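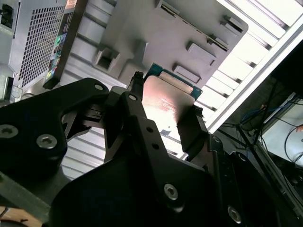 I'm replying to the write-up from the Drarkeck folks, because I've spent most of November trying to get the same thing going on the bench here and my results don't look much like theirs. To recap for anyone who joined after the summer: shared workshop, secondhand arm, a Rirero two-finger gripper, and the plan is for it to strip old desktop computers into bins by part type. The claim on this list was that the parts are "basically all the same job." They aren't. Take a flat module with a metal plate on top and a strip of bare board showing along one edge. You get one finger against the left side and the other against the right, and from the wrist camera the lower end of that plate is pure glare. The printing in the middle of it washes out to a few reddish smudges that I can't read myself, so I'm not going to believe a sorting script reads it either.

Here is the part of the earlier message I'm arguing with:

> We moved to soft tips on the fingers and the grip problem went
> away. Flat parts, square parts, it doesn't matter, they all get
> picked up. With the wrist camera and the stock Drasteck software
> we don't bother with a jig any more. Parts go down anywhere on
> the slatted bed and the arm finds them. Total spend was under
> 2000 and we'd say anybody with a free evening could copy it.
>
> Lighting is whatever the room has. We have not found that it
> matters much.

Going through that in order.

Tips. Mine have a rough black coating I built up by hand, lumpy as anything, and it does help with slick metal. It also means the two fingertips are no longer the same shape, and one finger is a lot narrower than the other to begin with. So when the jaws close, the part tends to turn a little before it settles. On a big plastic panel, who cares. On something with a row of contacts on the underside I care a lot. "The grip problem went away" needs a number behind it. How many tries, how many drops, how many that came up crooked? I ran 17 picks with the same module and threw out none of them. It came up straight in 5. Maybe my coating job is bad, in which case please tell me what you used and how thick.

No jig. I don't see how. My bed is ribbed metal too and the dark grooves between the slats are exactly the kind of straight edge the Drasteck finder likes to lock onto. It offered me a groove as a "part" 3 times in one session. Add a gray panel with clips and raised blocks all over it, lying under the thing you want, and the outline it draws is a mess. I went back to a plain mat for the small stuff and it got better right away. Did you change the settings, or did you just not put anything underneath?

Lighting. See above about the glare. Maybe your room has no lamp over the bench. Ours has one, and the metal edge rail of the bed goes to solid white under it. I hung a sheet of baking paper over the lamp, which is ugly and helped more than any of the software updates.

Money. Under 2000 is only true if the arm was nearly free. Ours was cheap and I still spent around a third of its price again on screws, links and a replacement pin for the left side of the gripper. Aebischer sells the pins one at a time but the shipping costs more than the pin, so if anyone wants to go in on an order, write to me off list.

I don't want to be the guy who says it can't work. The arm does fine lifting loose panels off the pile, and it will hold a part still while I get at it with a brush, which I've come to like as a third hand. But I can take a desktop apart with a screwdriver before the arm has finished homing, and I'd like to see one full run, start to finish, no cuts, from somebody who says it's an evening's work.

Two things I would really like to know from the Drarkeck end:

Are you closing on position or on force? Mine only does position and I suspect that's half my trouble.

When a pick fails, does the arm know? Mine carries on to the bin with nothing in its fingers and logs it as a success. If your success count comes out of that same log, I'd go back and check it by eye before quoting it to anyone.

Config file is on request, it's too long to paste. I'm usually at the bench after 5 and read the list when I get home.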